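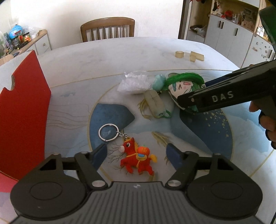

*Workplace Automation Group, Niven: speaker notes, Palesa Dlamini*

## Drasetti hand-held grippers: do we want the kit?

(Start on the picture. Let them look before talking.)

- Two grippers, both worked by hand. The one at the front has its pads open either side of the red horse keyring. The other is reaching in from the right, and you can see fingers holding it.
- Say it early: we're being offered a way of recording people picking things up. The robot is a separate invoice.

**The pitch**

Drasetti say 2,000 recorded picks will teach an arm to sort mixed small goods. I asked Catriona Dalgleish which goods. She's waiting for their answer, and so am I.

Their brochure claims 98 per cent success. On what, over how long, and who decided what a success was? Isla has the page if anyone wants to read the small print. There isn't much.

**What I'd look at on this table**

- Keyring: chain, split ring, an awkward shape. A fair test.
- Clear crinkly bag: harder, I think. Ask Alasdair about bags.
- The thing with the face and the green strands over it. Where would you grip that?

**Money**

£158 per seat per month, 32 seats minimum. We have nowhere near enough people. Sheena Mowat asked for a smaller bundle and got a leaflet.

**Where I stand**

Not yet. I'd take a trial in March with our own stock, our own pass mark, and the recordings kept by us. Tatine should quote too.

(Questions. If Vurnex comes up, pass to Alasdair.)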